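Home About Old Green Things Trips Contact

The trailer is home (and it is heavier than I thought)

6 min read

So I went and did it. After months of swearing I was only looking, I bought the Prandham signals trailer, and it is now sitting down the side of the house with a tarp over it and one wheel in the lavender.

For anyone new, I have a soft spot for army communications gear. I don't go for tanks or rifles, I never have. What gets me is the dull stuff in green boxes with stencilling on the lid — field telephones, cable drums, switchboards, the folding tables everything got bolted to. I did a few years in the reserves as a signaller and spent most of them lying in wet grass joining wire, and somehow that turned into a hobby instead of a grudge.

The Prandham was a line trailer. It went out behind a truck with the drums in the back and the exchange up front, and two people would sit in there with the flaps down and connect calls for whoever was camped nearby. By the time I was in uniform they were already on the way out, but our depot still had a couple and I got to sleep in one on a winter exercise. Best night I had that whole year. Dry! Off the ground! Somebody had even left a heater in it, which I'm fairly sure we weren't allowed to run.

The drive to Nokerum

The ad said Nokerum, which I had to look up. It's a long day from here if you don't stop, and I stopped plenty. There's a bakery in Abernathy I won't go on about, except that the vegetable pasty was as long as my forearm and I had to eat the second half at a rest area an hour later.

The seller had a shed full of disposals stock bought at auction when the old stores depot closed. Blankets, jerry cans, a mountain of tent pegs, more water trailers than one district could ever need. My trailer was right at the back, of course, behind a row of field kitchens, so we spent the first hour shuffling those around the yard with a forklift that only wanted to turn left.

The data plate is still on the drawbar and gives the unladen weight as 1,350 kg. I'd told everybody (including my ute) that it would be under a tonne. I must have had the cargo version in my head. It towed fine on the flat, but coming down the range into Ketumura I was in second with my hazards on and a very patient queue of traffic behind me. If you were in that queue, sorry, and thank you for not honking.

What's in it

More than the ad let on! The exchange is gone, which I knew, but the rack it sat in is still there along with the terminal strip, and the strip is complete. All 18 pairs, every binding post, most of the little ivory labels. Someone has written extension names in pencil on the board behind it. COOKS is one. Another just says NOT HIM, and I'd pay good money for the story there.

The seats fold down properly once you've persuaded the hinges. The canvas flaps are shot on the left side and oddly perfect on the right, so I'm guessing it was parked against a wall for a long time. There's a drawer under the operator's bench that was swollen shut. I got it open with a paint scraper and a lot of muttering, and inside were a candle stub, a tin of foot powder, and a message pad with the top sheets torn off. I did the pencil rubbing trick on the next sheet like a kid detective and got the word "potatoes".

The floor is the worry. Water has got in around the front bulkhead and the ply is soft for a good way back, soft enough that I put a heel through it showing my neighbour how solid it was. The chassis underneath is lovely, though. A bit of surface rust and the usual flaking paint, and the brake cable runs as freely as anything.

What it's cost so far

Trailer, fuel, the permit to move it, two second-hand tyres, and a new coupling because the old one is the NATO type and my ute isn't — $1,562 all up. I've left the pasty out of the figures. I've seen tidier ones go for a lot more than that, and I've also seen one given away with chooks living in it, so make of that what you will.

I know some of you are going to ask about paint. I'm not touching it yet. There are at least three greens on there and what could be a coat of sand colour under the mudguard, and I want to scrape back a few patches and take notes before anything gets sanded. Once it's gone you can't ask it questions. The same goes for the unit sign on the tailboard, where there's a ghost of a rectangle and maybe a number under the top coat. Raking a torch across it at night helps a bit. I was out there at eleven o'clock in my dressing gown doing exactly that, and the dog next door had opinions.

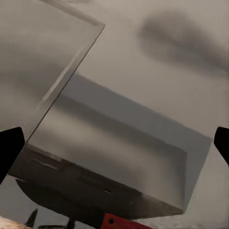
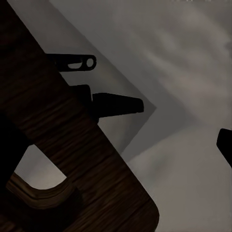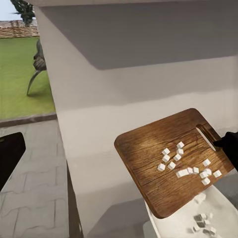 Jobs for the next while

The floor comes first. I'll pull the bench out, lift the rotten sheet in one piece if it lets me, and use it as a template. I'm going for marine ply this time, sealed on the edges, which the factory plainly didn't bother with.

Then the lights. The wiring is twelve pin and every colour has faded to the same grey, so I'll be tracing it one wire at a time with a buzzer and a packet of biscuits.

After that I'm on the hunt for an exchange to put back in the rack. I've got four field phones that work and nothing to plug them into, and I'd love to have it going in time for the vehicle show at Ketumura in June. Kids go mad for cranking a phone and hearing it ring at the other end of the paddock. So do their grandparents. If you have a magneto switchboard under the house, or know of one, or even just have the cord set and the operator's headset, please leave a comment. Condition not important. I can collect from pretty much anywhere this side of Nokerum, as long as it weighs less than the trailer.

Also, does anybody know what the bracket on the outside of the rear door is for? It's a flat steel hook, the size of my hand, pointing up, with a leather strap riveted through it. I've been told shovel, lantern and bread.

11 comments | Share 4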